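かげはどうして黒いの? ひかりとかげのはなし

こんにちは! 今日は「かげ」の話をします。みんなの足もとにいつもくっついている、あの黒いやつです。

わたしが小学生だったころ、帰り道でよく「かげふみ」をしました。鬼にかげをふまれたら負け、という遊びです。夏のお昼にやると、かげがちぢこまっていて、なかなかふめないんですよね。ところが夕方になると、びよーんとのびて、となりの家のへいまで登ってしまう。逃げるほうはたいへんです(わたしは足がおそかったので、夕方はずっと鬼でした)。

同じ自分のかげなのに、なんで大きさがかわるんだろう? そのころのわたしは、かげも夜が近づくとねむくなって、ごろんと寝そべるんだと思っていました。けっこう本気で。

では、かげの正体からいきましょう。

光には、まっすぐ進むという性質があります。太陽の光も、電気スタンドの光も、懐中電灯の光も、みんなそうです。とちゅうに何かがあると、光はそこで止められたり、はねかえされたりします。ぐにゃっと曲がって後ろへ回りこむことは、ふだんの生活で見るかぎり、ほとんどありません。だから、ものの後ろに「光がとどきにくい場所」ができます。それがかげです。
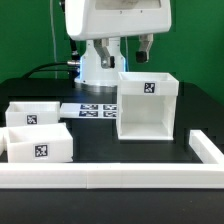

つまり、かげという黒いものがそこに置いてあるわけではないんです。手でつまもうとしてもつまめないし、消しゴムでも消せません。まわりには光がきているのに、そこだけあまりきていない。そのちがいが、目には黒っぽく見えるんですね。

ここで、するどい人はこう思うかもしれません。「じゃあ、かげの中はまっくらなの?」

木かげで本を読んだことはありますか。ちゃんと字が読めますよね。もしかげの中に光がまったくなかったら、本どころか自分の手も見えないはずです。木かげが明るいのは、空や地面や近くのかべではねかえった光が、いろんな方向から入ってくるからです。わたしはこれを「おすそわけの光」とよんでいます。先生に言っても通じないと思うので、学校では「反射した光」と言ってくださいね。

さて、お昼のかげと夕方のかげの話にもどりましょう。

かげの長さをきめるのは、太陽の高さです。お昼ごろの太陽は空の高いところにあって、光は上のほうからふってきます。そうすると、かげは足もとに短くできます。朝や夕方の太陽は低いところにいるので、光がななめ、それもほとんど横からやってきます。みんなの体は同じ大きさのままなのに、光のこない場所が地面の上に長くのびる。だからかげも長くなるんです。ねむいわけじゃなかった!

おとなになってから、ノルウェー人の友だちのヨアル・エンゲブレットセン(Joar Engebretsen)さんに、かげふみの話をしたことがあります。ヨアルさんはブローテン(Bråten)という小さな村で育った人です。そうしたら、「うちのほうでは、冬はお昼でもかげが長いんだよ」と教えてくれました。北の国の冬は、太陽があまり高くのぼりません。お昼休みに外に出ても、夕方みたいな長いかげができるそうです。いいなあ、と思ったけれど、それだとわたしは冬じゅう鬼かもしれません。

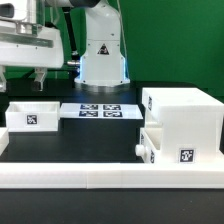
かげの長さをしらべる遊びは、みんなにもできます。用意するのは、ぼう1本と小石3つ。晴れた日の朝、地面にぼうをまっすぐ立てて、かげの先っぽに小石を置きます。お昼にもう1つ、夕方にもう1つ。これだけです。

わたしは9月の金曜日にやってみました。朝の小石とお昼の小石が思ったよりはなれていて、夕方のかげなんて、庭をはみだして物置の下にもぐってしまいました。しかたがないので、3つめの小石は物置のかべぎわに置きました。みんなは広い場所でやりましょう。それから、太陽をじかに見るのはぜったいにだめ。目をいためてしまいます。見るのは地面のほうだけです。

小石を置いてみるとわかるのですが、かげは長さだけでなく、向きもかわります。日本では、太陽は東からのぼって、南の空を通って、西にしずみます。かげは太陽の反対がわにできるので、朝は西のほうへ、お昼ごろは北へ、夕方は東のほうへのびます。この動きを使って時刻を知るのが「日時計」です。電池もねじもいりません。くもりの日はお休みですけどね。

次は、部屋の中でできる話をしましょう。

夜、部屋を暗くして、懐中電灯をかべに向けます。あいだに手を入れて、キツネを作ってみてください。中指と薬指を親指にくっつけて、人さし指と小指を立てる、あのキツネです。

手をかべに近づけると、キツネは小さくて、ふちがくっきりします。手を懐中電灯のほうに近づけると、キツネはどんどん大きくなって、ふちがぼんやりしてきます。耳なんか、もやもやになってしまいます。 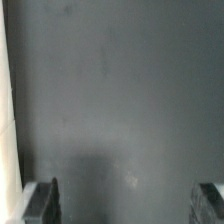 大きくなるわけは、光が広がりながら進むからです。懐中電灯の近くでは、光はまだせまいところに集まっています。そこに手を入れると、たくさんの光をいっぺんに止めることになるので、かげは大きくなります。かべの近くでは光がもう広がっているので、手が止められるのはそのうちの少しだけ。だからかげは手とあまりかわらない大きさになります。

では、ふちがぼやけるのは? これは、光の出るところに大きさがあるせいです。もし光が、はりの先みたいに小さな点から出ていたら、かげのふちはどこでもくっきりします。でも、懐中電灯の光るところには、はばがありますよね。右のはしから出た光と左のはしから出た光では、かげのできる場所が少しずれます。両方の光が止められたところは、こいかげ。かたほうだけ止められたところは、うすいかげ。そのうすいかげが、ふちのぼんやりの正体です。

こいところを「本影(ほんえい)」、うすいところを「半影(はんえい)」といいます。むずかしい漢字ですが、おぼえておくとちょっと得意な顔ができます。日食のときにも出てくる言葉なんですよ。月のかげが地球に落ちるのが日食で、本影の中にいる人には太陽がすっぽりかくれて見え、半影の中にいる人には一部だけ欠けて見えます。手のキツネと月が同じしくみだなんて、わたしはここがいちばん好きです! 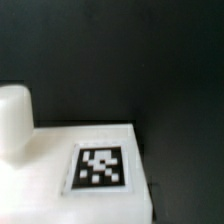 もうひとつ、かげには「すけるもの」の話があります。ガラスのコップのかげは、茶わんのかげよりうすいですよね。光がコップを通りぬけるからです。黒い紙のように光を通さないものは、こいかげを作ります。そのまんなかにいるのが、少しだけすけるもの。写真の白いプラスチックのかたまりも、ほんの少しすけた感じの、牛乳みたいな白さをしています。それでも、むこうがわのふちのすぐ先には、細くて暗いかげができていますね。こういう白っぽいものに光が入ると、中であちこちに散らばって、やわらかい光になります。しょうじの紙や、すりガラスも同じなかまです。

懐中電灯がまだ手もとにあるなら、家の中のものを順番にてらしてみてください。トレーシングペーパー、下じき、うすいハンカチ、スーパーのふくろ。こいかげ、うすいかげ、まんなかだけ明るいかげ、いろいろ出てきます。色のついた下じきなら、かげに色がつくこともあります。わたしは赤い下じきで、かべに赤い四角を出すのが大好きでした。

さいごに、よく聞かれることをひとつ。「かげは自分より速く走れますか?」

走れます! たとえば懐中電灯のすぐ前で手をさっとふると、遠くのかべのかげは、手よりもずっと速く動きます。手がほんの少し動くあいだに、かげはかべのはしからはしまで行ってしまう。かげには重さがないので、つかれもしません。かけっこでは、まず勝てない相手です。

次の晴れた日に、かげふみをする人がいたら、ひとつだけわたしのコツを教えます。鬼になったら、太陽がどこにあるかを先にたしかめること。自分のかげがのびている方向を見れば、太陽を見なくてもわかります。みんなのかげも同じほうへのびているので、そっちがわから回りこむと、相手の体に追いつかなくても、かげのほうが先に足もとへやってきます。わたしがこれに気づいたのは、小学校を卒業したあとでした。

次回は、水たまりにうつる空の話をします。長ぐつを用意しておいてくださいね。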